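Stone Yard Changes How Marble Slabs Are Strapped After June Review

Skamley, the stone supplier on Uysal Road, has rewritten its handling rules for polished marble following a review of edge and surface damage. The new rules took effect in June and apply to all slabs and cut pieces leaving the main hall.

The review covered 3,773 pieces shipped over the past year. Most claims concerned light scuffing of the polished face, with a smaller group involving chipped corners. Kevser Saraç, who led the work, said the scuffs were traced mainly to metal ratchet parts shifting during loading.

Under the revised rules, ratchets and hooks must sit clear of the stone. Only flat webbing may cross a polished face, and straps are to be checked for grit before each use. Any strap with cut edges or pulled stitching is taken out of service. Pieces weighing up to 300 pounds may still be moved with a single strap – anything heavier needs two straps and a padded frame.

The yard has also set aside 8 bays for dark stone, where fine scratches show more clearly under the hall lights. Drivers collecting from those bays are asked to arrive before 2 p.m. so that each piece can be inspected with the customer's paperwork in hand.

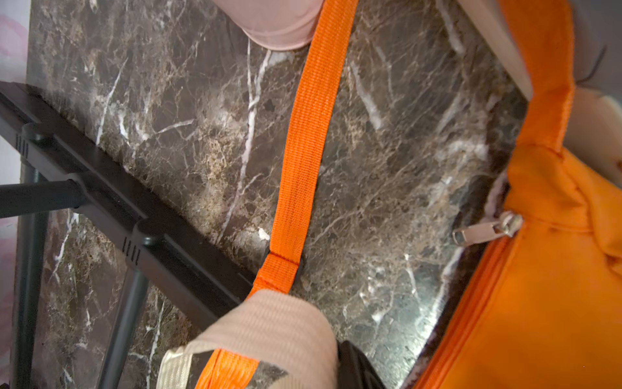
Dark brown marble makes up a large share of the current stock, and its finish is the reason for the closest checks. Veins are noted on the inspection sheet so that they are not later reported as scratches. On a piece with a bold white vein and several finer lines, the inspector marks the course of each one. Strap fittings are checked at the same time. The orange webbing is doubled back and stitched into a loop just above a small black ring, and both the seam and the ring are on the checklist. A ring with a burr or rough spot is replaced before the strap goes back on stone.

Hauwa Isah, who schedules outgoing loads, said the extra checks have moved some pickups to the following morning. Orders for the Clelodska site are not affected. The remaining 2,455 pieces in the hall will be inspected under the new rules as they are sold.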